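Obituary indexing – maiden names in parentheses, how are you keying them?

Posted in: Newspaper Transcription and Indexing

quarto_lines
I am indexing death notices from the Valtonen weekly, microfilm reels 5 through 9, into Skidier. The paper gives parents as "Given and Given (Maiden) Surname" in most notices from the fifties on. Before that it is inconsistent. Sometimes the mother has no maiden name, sometimes the parentheses hold a nickname.

My current practice is to key the parenthetical into the maiden name field only when it sits between the mother's given name and the married surname. Everything else goes into the notes field as written. Does that match what others do? I have 500 notices done and would like to find out before I reach 1000.

halfreel
Matches mine. One addition: for the deceased, watch for "nee" without parentheses. Skidier does not parse it if you paste the full name string. It ends up as a middle name and then sorts under N in the export.

tamarack_61
I disagree on the notes field. Nobody searches notes. If the parenthetical is a nickname, Skidier has an alternate name field and it is included in the default search. Put "Bud" or "Tillie" there.

quarto_lines
The trouble is that I can't always tell. The Valtonen paper printed a notice with "(Marion)" for a woman whose father's family was also called Marion. It could be a second given name or the maiden name. I keyed it to notes with the reel and column.

tamarack_61
Then key both and flag both as uncertain. A false hit costs the researcher a minute. A missed hit costs them the record.

halfreel
Keying both is fine for a personal file. For a shared index I would not do it. We cleaned up the Sirnulier cemetery index last April and most of the bad merges came from exactly that: one woman entered under two surnames, then matched by someone else to an unrelated burial.

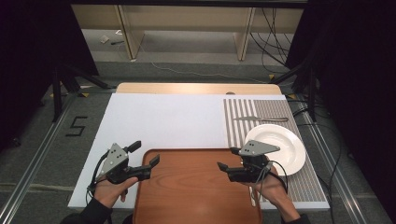 The uncertain flag does not survive the export either. It is stored in Skidier but dropped from the CSV, so anyone working from the download sees two plain surnames. I reported it and was told it is on the list.

ossuary_clerk
Confirming the flag problem. It does survive in the XML export, for what that's worth. The attribute is on the name element, not on the record.

On the original question, there is a second issue with these notices. The survivors list is often a better source for the maiden name than the parents line. If the notice lists a brother with a surname different from the deceased's, and the parents line is ambiguous, the brother usually settles it.

tamarack_61
Unless he is a half-brother. Or a brother-in-law the paper listed as a brother, and the Valtonen paper did that a lot before the ownership changed.

ossuary_clerk
Yes, "usually." I would still cite it as evidence in the notes and leave the maiden name field blank if it is the only source.

pdl_north
Coming at this from the search side. I use the Skornach township index most evenings and the thing that wastes my time is normalized spelling. Somebody went through and changed every Johansen to Johnson. Please key the surname exactly as printed, even when it is plainly a typesetting error, and put the corrected form in the alternate field.

quarto_lines
I am doing that for surnames. For places I have been standardizing. The paper has three spellings of the same ridge road church.

pdl_north
Same rule should apply to places in my opinion. The spelling sometimes helps date an undated clipping.

halfreel
Places are different. Skidier ties the place field to its own gazetteer and will reject a free-text entry on upload. Standardize the place and transcribe the printed form in the notice text.

pdl_north
I did not know about the gazetteer check. Fair enough, as long as the printed form is somewhere.

quarto_lines
Summary of what I will do from here on, so people can object:

Parenthetical between mother's given name and married surname – maiden name field.
Obvious nickname – alternate name field.
Ambiguous – notes only, with reel and column.
"Nee" in any position – removed from the name string, surname to maiden name.
Surname as printed. Place standardized, printed form kept in the text.

I will go back through the finished 500 for the nicknames, as those are all sitting in notes at the moment.

tamarack_61
I still object to the third one. Otherwise good.

ossuary_clerk
For the nickname pass, you can filter the notes field on an opening parenthesis and edit in batch view. Save after every page, it times out without a warning.

quarto_lines
Thanks. Does batch view keep the reel reference if I clear the note?

ossuary_clerk
Only if the reel is in the source field. If you typed it into the note it goes with the note.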